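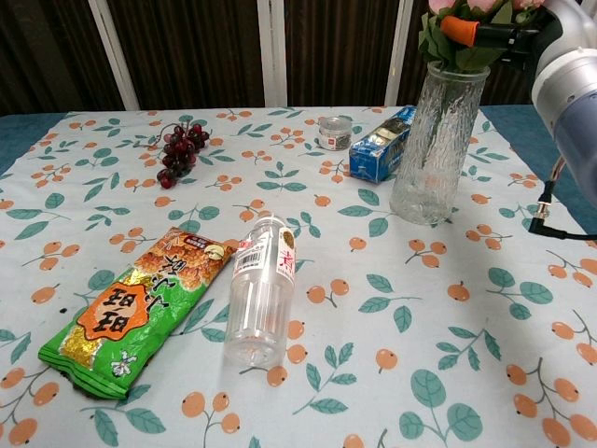
How to find out what your household spends on snacks and drinks (and whether the "savings" are real)

By Tarek Abou Zeid | April
222 shares

Every few months somebody publishes a list of ways to cut your grocery bill, and most of it is the same advice with a new photo on top. Buy in bulk. Don't shop hungry. Use the app. I've followed a fair bit of this advice over the years and I'm not convinced much of it was ever tested on a house with teenagers in it.

So before you buy a 24-pack of anything, do the boring part and find out what you spend now. It takes a month. If a month sounds like too much bother, two weeks will give you a rough idea, but leave out any fortnight with a birthday in it.

What you need

A large envelope or an old ice cream tub. A pen. A calculator, or the one on your phone. You don't need a budgeting app. I tried one called Plaletis, which sorted a bag of prawn crackers under "seafood" and a bottle of tonic water under "health". I spent longer correcting it than I would have spent adding up dockets.

Step 1. Decide what counts

Write down what you're going to track before you start, otherwise you'll let yourself off later. My list was chips, crackers, biscuits, lollies, nuts, muesli bars, ice cream, soft drink, juice, bottled water and takeaway coffee. Muesli bars caused an argument. They stayed on the list.

Fruit and cheese I left out, though you could make a case for cheese.

Step 2. Keep every docket

Everything goes in the tub, including the servo and the vending machine at the pool. Vending machines don't give receipts, so write the amount on a scrap of paper the same day. People will tell you the bank statement does this job. It doesn't, as the statement says you spent money at the supermarket and leaves you guessing which part of it was chips.

If you pay cash for school canteen, put that in too. Kids old enough to buy their own food can keep their own scraps of paper, and will, if you pay them a small amount at the end of the month. Call it bribery if you like.

Step 3. Add it up once a week

Go through the dockets with the pen and circle anything on your list. Add up the circles, write the total on the back of an envelope, staple the week's dockets together and put them away. Don't change how you shop yet. You will be tempted, and if you give in, the number at the end will be a nice one that has nothing to do with a normal month.

Our first month came to $248. I had guessed half that. My guess for coffee was the worst of the lot.

Step 4. Check the unit price yourself

Most larger supermarkets here print a unit price on the shelf label, usually per 100 grams or per litre, in type small enough that you have to crouch. Use it, but watch for a few things.

The unit can change between two products on the same shelf. One brand of tea bags will be priced by weight and the next one by the bag. Bring them to the same measure before you compare. Divide the price by the grams, then multiply by 100.

A special may or may not show an updated unit price. When in doubt, do the sum on your phone.

Multipacks of little bags are nearly always dearer per 100 grams than one big bag. That's been true every time I've looked. Buy the big one, and split it into small containers on a Sunday night or whenever you do lunches — five minutes, and you already own the containers.

"Family size" doesn't mean anything. Neither does "value". Read the weight. If you have an old packet of the same thing at home, compare the two, and you may find the new one is lighter at the same price.

Step 5. Be suspicious of bulk

This is where I part company with the usual advice. A bulk box is cheaper per packet. Whether it's cheaper per week depends on how fast it disappears, and in our house a box of anything disappears at the speed of a box.

Test it. Buy one bulk item, write the date on the lid in marker and see how long it lasts. Then work out what it cost you per week and hold that up against the week you bought single packets. When I did this with a carton of crackers from Skollitz, we saved on every packet and spent more by the end of the week. Toilet paper and rice passed the same test easily. Nobody in this house eats extra rice for fun.

Step 6. Deal with drinks separately

Drinks are heavy, dear by volume and easy to forget. If your tap water is fine to drink, a refillable bottle is the one bit of standard advice I can't find a hole in. Fill it the night before and leave it by the keys. If you don't like the taste, try chilling it overnight before you go and spend money on a filter jug.

If you do buy drinks in bottles or cans, check whether your state takes them back for a deposit and what the rules are on labels, caps and crushing. It won't make you rich. I keep a bag on the laundry door hook and take it in when it's full, and I count the refund against the drinks total, which might be cheating.

Step 7. Change two things, then track again

Pick the two biggest lines on your list and leave the rest alone. For us it was takeaway coffee and the small chip packets. Run a second month with the same list and the same tub. Ours came down to $149, though I should say one kid was away on camp for part of it, so take off some of the shine.

Give it another month after that if you can stand to. A single good month doesn't prove much, and I'd be wary of anyone (including me) who says it does.

Things I'd skip

Loyalty points. I worked out what a year of ours was worth and it was less than one decent shop.

Store-brand swaps done all at once. Change one product at a time or you won't know which one everybody is refusing to eat.

Any printable planner with more than one page.

204 comments

Contact | Copyright | Back to top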